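浮点误差与家庭账本：一次对账的记录

发表于2026年2月　分类：杂记、数据

去年年底我把家里的账从电子表格迁到了纯文本复式记账。原始流水共2932条，迁移脚本跑完之后，资产账户的期末余额与旧表相差1.83元。金额很小，但复式记账的前提是借贷相等，差额不为零就说明至少有一处处理不正确，所以还是花了几个晚上查。

先说旧表的结构。每行一笔，字段依次为日期、对方、金额、币种、备注。金额列的格式设为两位小数，但单元格里存的是双精度浮点数，显示值和存储值不一定相同。凡是由公式算出来的金额（分摊的房租、按比例退回的押金、外币折算），尾数都在两位以后。旧表的合计是对存储值求和，新账本的合计是对显示值求和，两者之间自然会有差。

把公式生成的行单独筛出来，得到183条。对每一条计算存储值减显示值，再累加，结果是1.49元。也就是说舍入能解释其中的大部分，还剩0.34元没有着落。

剩下的部分我起初怀疑是舍入规则。脚本里用的是Python的decimal模块，默认上下文为ROUND_HALF_EVEN，即四舍六入五成双；电子表格的ROUND函数则是四舍五入，遇五远离零。两种规则只在尾数恰好为五时有区别，单次差一分。改成ROUND_HALF_UP之后重跑，期末余额没有任何变化。再检查一遍，读入时用的是导出的CSV，导出的已经是显示值，脚本根本没有机会做舍入。这一步白做了，不过显式指定舍入方式的那行代码我留着没删。
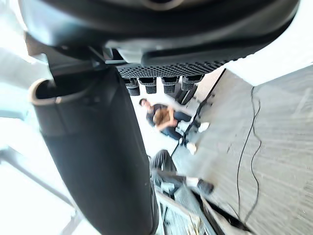 接着按月切分，对每个月分别比较新旧两边的净额，扣除舍入部分后，差异集中在二月。二月的流水不多，逐行看也能看完。问题出在一笔给Kocsis的付款：旧表里记了两行，一行是货款，一行是手续费0.34元，日期、对方、备注完全相同。迁移脚本有一个去重步骤，键取的是日期、对方和备注，没有包含金额，于是手续费那行被当成重复记录丢掉了。

去重步骤当初是为了处理银行导出文件的重叠区间而写的。两次导出的日期范围常有几天交叉，不去重就会重复入账。把金额加进键里可以解决这次的问题，但又会引出另一种情况：同一天在同一家店买两次同价的东西，仍然会被合并。比较稳妥的办法是用银行给出的流水号作键，没有流水号的（现金、手工补记）一律不参与去重，只在日志里列出来，由人来判断。

Imre Jakab在上一篇文章的评论里建议，干脆把所有金额乘以100存成整数。单一币种时这样做没有问题。我的账里有几笔日元，最小单位是一元，没有分；还有基金份额，要保留四位小数。整数方案需要为每种商品单独维护一个缩放因子，复杂度并不比decimal低，所以没有采用。

修改后的处理流程如下：

一、导出CSV时把金额列改为常规格式，保留完整尾数。
二、读入时以字符串形式交给Decimal，不经过float。
三、按币种量化到规定位数，舍入差额单独记入“损益：舍入”科目。
四、有流水号的记录按流水号去重，其余不动。
五、每个月末写一条余额断言，与对账单核对。

第三条值得多说一句。把舍入差额显式入账以后，新旧两边的期末余额可以严格对上，以后翻旧账也能看到这1.49元去了哪里。Aranka Gulyás认为这个科目没有必要，直接做一笔期初调整更干净。从会计上讲两种都成立，我选前者是为了便于追溯到具体的行。

第五条里的余额断言，目前加了50条，覆盖主要的活期账户和信用卡。加断言时又发现一处旧错，一笔退款的符号记反了，后来在同月另一行用反向的错误抵消掉了，合计一直是对的。两行都已改正，原始记录放在注释里。

外币部分还没有整理完。旧表里的汇率有的取交易日，有的取入账日，来源也没有注明，只能拿信用卡账单一笔一笔去对。脚本等这部分处理完再一起放上来，目前里面还写死了几个本地路径。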